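Is the gray stone on my creek bank limestone or dolomite, and does it matter for a garden wall?

Posted in Rocks, Minerals & Landscape Stone
2025-04-10

mudroomgeologist

Hi all, first time posting, long time reader. We bought a place outside Dollidgate in November and the back of the lot drops down to a creek. Once the leaves were off I could see a whole ledge of pale gray rock sticking out of the bank, in beds maybe as thick as a phone book, with lots of loose slabs lying at the bottom. Free wall stone, I thought!

My neighbor called it limestone. The guy at the stone yard in Estton looked at the piece I brought in and said no, that's dolomite, everything on that side of the valley is dolomite. Then I went home and did the vinegar thing I remember from school. On a flat face I got nothing at all. On a corner I'd knocked off with a hammer I got a few slow little bubbles, so slow I thought I was imagining it. I tried a different slab from farther down the creek and that one fizzed right away.

So do I have two kinds of rock? Can they be in the same bank? And if I dry stack them together in a low wall (knee high, nothing fancy) is one going to fall apart before the other? I'd also like to plant blueberries behind it, if that changes anything. I can't find a fossil in either one but I may not know what I'm looking at.

creekbedcarl

You very well could have both, and it's really common. Limestone is mostly calcite, which is calcium carbonate. Dolomite has magnesium in there too, and a lot of it started life as ordinary limestone and got changed later on, when water carrying magnesium worked its way through the beds. That change doesn't have to be tidy. You can get one bed that's been altered and the next one hardly touched, or a patch in the middle of a bed. I grew up poking around the Mestine side of that valley and you'd see it go back and forth in a single road cut.

Your vinegar test is telling you something, but vinegar is weak and it's easy to get fooled. Do it again like this. Scratch the rock hard with a nail until you have a little pile of powder, and put the vinegar on the powder. Warm the vinegar up first if you can. Limestone will go at it right away on a fresh face, powder or no powder. Dolomite mostly sits there until you powder it, and then you get a lazy fizz. Your first slab sounds like dolomite to me and the second one like limestone. Also try a clean break every time, never the weathered skin. Creek rocks get a crust of dirt and algae on them and then you're testing the crust.

The missing fossils fit with this too. When the rock gets turned into dolomite the crystals regrow and shells tend to get blurred or wiped out. Sometimes all that's left is a hole in the shape of the shell. Wet a broken face of the limestone slab and look at it sideways in low sun, I find way more that way!

If you still want to know, Prieto sells a small dropper bottle of dilute acid for rock testing. Glasses and gloves please, and do it outdoors.

stackedandhappy

For a knee high wall use either one, mix them, it's fine. I've built 3 walls out of mixed creek stone and what ruins a slab is clay seams, not which mineral it is. Tap each one with a hammer. If it rings, use it. If it goes thud or you can see a muddy line running through the side, leave it out, because water gets in that line and the first hard winter will split it like a deck of cards.

Let the slabs dry out for a few weeks before you stack, and put the biggest ones on the bottom on packed gravel. Lean the face back a bit toward the slope. Check your local rules about taking rock out of a creek bank too, even on your own land. Loose stuff up on the dry ground was OK where I am, but pulling from the ledge wasn't, and you don't want to undercut your bank anyhow.

Blueberries though, I wouldn't. They like sour soil and both of those rocks push it the other way, slowly. Put them in a raised bed at the other end of the yard. Lavender or thyme behind the wall would love it.

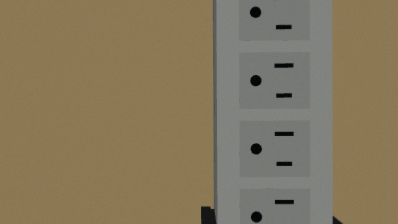
Gray power strip, four outlets showing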